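Teaching by hand vs. teaching by remote – speaker notes
Onlow meetup, 4 Jul 2026, 20 min slot

Slide 1 – title
Say hi, thank Datier for the room. Skip the bio. Ask who has moved an arm by hand before, wait for hands.

Slide 2 – two ways in
By hand: grab the arm, push it thru the task, it records the joints. Quick to learn. Your own body gets in the way of the cameras tho.
By remote: leader arm or controller, you stand back. Slower at first, cleaner views. No feel for contact – say this twice, people forget it.

Slide 3 – Sakavdale numbers
816 demos total. 311 by hand, rest remote. Threw out nearly 400 after review, mostly pauses and double grabs.
Don't read the table out. Point at the bottom row and move on.

Slide 4 – what new operators do wrong
Go too fast. Stop mid reach to think. Fix a bad grasp and keep recording (fine sometimes, but label it!!)
Hartono rule: 4 warm up runs, not saved, then start.
If short on time cut the story about the drawer.

Slide 5 – what the wrist camera gets
Leave up ten seconds before talking. Finger fills the middle and most of the right, blurred. Dark curtain over on the left, still see the folds. Ask the room – would you keep this frame? Take two or three answers.
My view: one frame like it is fine, a long run of them means go look at the operator's speed.

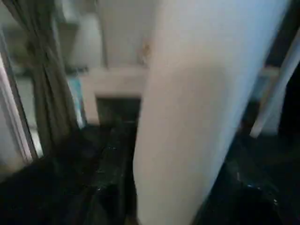
Slide 6 – picking a method
Contact heavy task, start by hand. Cameras matter most, go remote. Mixing is ok if you tag wich is which from day one. We didn't untill February and paid for it.

Slide 7 – questions
Repeat each question for the back row. Laptop charger is in the side pocket.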